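Femthorpe Shared Kitchen: Produce Bagging and Counter Check
Completed 18 May 2021. Comments go under each item, preferably legible ones. 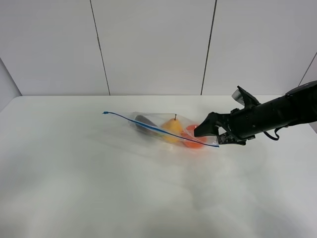 One reply on last round's sheet argued that zip-top bags should come off the checklist altogether, a pear being perfectly capable of looking after itself. Noted. The pear will continue to be inspected.

1. Bag is clear and contents can be identified without opening it
OK. Eggplant, yellow pear, tomato. A guessing game was played at the last check with a frosted bag from the Pumell shelf, and the answer was zucchini, eventually.

2. Zipper strip easy to find
OK. Blue on clear plastic, which suits those of us who have tried to open the wrong end. There is a small loose tail at the end of the strip. Do not pull it to see what happens.

3. Bag closes fully, tested by hand
Not tested yet. Run a thumb along the strip twice and initial the sheet. "Looks shut" was entered 3 times last round and does not count as a test.

4. Produce free of soft spots and splits
Open. Needs the bag undone and each item turned over. The stem on the pear should be checked against the plastic, as stems have a record of going straight through.

5. Ripe fruit stored apart from vegetables
Fail. Pear is sharing with an eggplant and a tomato. They may get along for an afternoon. Separate before anything goes on the Valcárcel rack overnight.

6. Bag labeled with contents and date
Open. Use the marker on the string. If the marker is gone, the string is still to be left where it is, in hope.

7. Counter wiped before and after bagging
Initial both boxes. The white top shows beet juice for up to 5 days and we have stopped calling it a pattern.

8. Nandimo bins at or below fill line
OK, once the onions were persuaded.

9. Damaged bags thrown out
OK. The box of 100 is in the second drawer. Creases are fine, holes are not, and tape is not a repair.

Result: pass with follow-up on items 3, 4, 5 and 6. Next check in June.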